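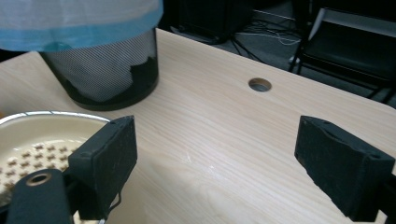

By Jaltier | Thursday | Filed under: Game Room Fixes

My old cartridges came out of the closet last October and half of them wouldn't start. I had a shoebox full of role-playing games, a console with a yellow lid, and a lot of gray fuzz where the games plug in. So I bought cotton swabs and got to work!

Please don't blow into the slot. We all did it as kids (I did it for years) and the spit is bad for the contacts. Put a little rubbing alcohol on a swab, the strongest your drugstore sells, and rub the metal pins from side to side. Flip it over when it goes dark. I usually get through 4 swabs on a dirty game, and then I leave it out to dry for a good while before I plug it in.

Price stickers are my other headache. Warm them with a hair dryer on low, peel slowly from one corner, and roll off whatever's left with your thumb. Keep it away from paper labels, I wrecked my copy of Kelis that way and I'm still sore about it.

For storage I like plain plastic bins with lids, standing the games upright with the names facing up. Boxed ones go on a shelf out of the sun. My Lightfoot box sat by a window for two summers and the red is now pink.

Oh, and if your save files keep vanishing, it's probably the battery inside. I'll get to that one next time, once I've done mine.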